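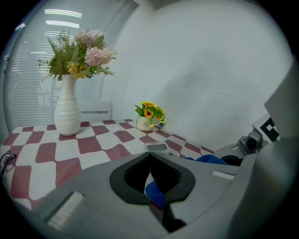 # Build the hand first, and build it where you live

I have wanted a robot in the house since I was small enough to think they came in boxes with batteries included. What I have now is a grey gripper that you hold in your own hand, with a camera on a bracket beside the jaws, a marker printed with squares, and a table with a red-and-white checked cloth on it. I could not be happier with it, and I want to argue that this is the right place for a home builder to begin.

Most people who take up this hobby start with the arm. I did too! I spent a winter on one called Troker, which had lovely long links and a base heavy enough to moor a boat to, and which ate every evening I had. By the end of it I could send the wrist to a point in space and have it arrive, sometimes, with a small shudder. Then I bolted a claw on the end and found I had no idea what a claw ought to do. How hard should it squeeze? From which side do you come at a stem? I had put all my effort into moving a hand around and had given no thought to the hand.

Helletti is my second go and it has no arm at all. You are the arm. You pick it up, you look at the thing you want, and you close the jaws on it while the camera watches. The whole build cost me less than the motors in Troker's shoulder, and the first version was working in 30 days of evenings, with plenty of those evenings lost to printing the same side panel over and over until it stopped warping. The jaws have black rubber lining them, and that lining has taught me more than any book on the subject. Too stiff and a smooth pot skates out sideways. Too soft and you can't let go of a bit of cloth cleanly.

My second opinion, and the one that gets me into arguments at the shared workshop on Banden Street, is that you should do this at an ordinary table with ordinary things on it. The workshop is a wonderful place and I'd be lost without its big printer and the good drill press. But it has a habit of tidiness when it comes to testing. People put down a white board, place one wooden block in the middle of it, pick the block up 100 times and say the gripper works. It does work, on a block, on a board.

Try it with a checked tablecloth. The squares bend like mad through a wide lens, and any bit of software that likes edges will find 3000 of them before it notices the thing you care about. Try it with artificial flowers in a ribbed white vase, all thin sprigs and petals and leaves pointing every which way, where the neck is narrow and the body is fat and there is a right place to take hold and several wrong ones. Try it with blinds behind, and ceiling lights bouncing off the slats. Every one of these is a nuisance and I love them all, because a kitchen or a front room is made of nuisances. If the thing can't cope with a little pot of pretend sunflowers it has no business near a real breakfast.

The answer I usually get is that you can't learn anything from a muddle, and that a fair test needs everything held still. There is some truth in this. When I was chasing a fault in the marker tracking I did go back to a bare bench, and found it in an hour: two squares stuck on slightly skew. For hunting down a single fault, plain surroundings win. I just don't think you should live there.

There is also the matter of fun, which gets left out of these discussions as if it were a bit shameful. A hand-held gripper is something anyone can pick up. With Troker, visitors stood well back and asked if it was safe. With this one they grab it and have a go, and within a minute they are trying to pinch a single leaf and laughing at how hard it is. Eighty grams came off the housing after I let other people use it, purely from watching wrists droop.

So if you're at the stage of pricing up motors, I'd ask you to wait a month. Print a pair of jaws, line them with rubber, mount a cheap camera where it can see what they're doing, and clear half a table. Leave the other half as it was. Mine will get its arm in the end, and the Adomaitis wrist plate is already drilled and sitting in a drawer, but I keep finding one more thing to try by hand first. Tuesday's job is a thicker lining on the left jaw.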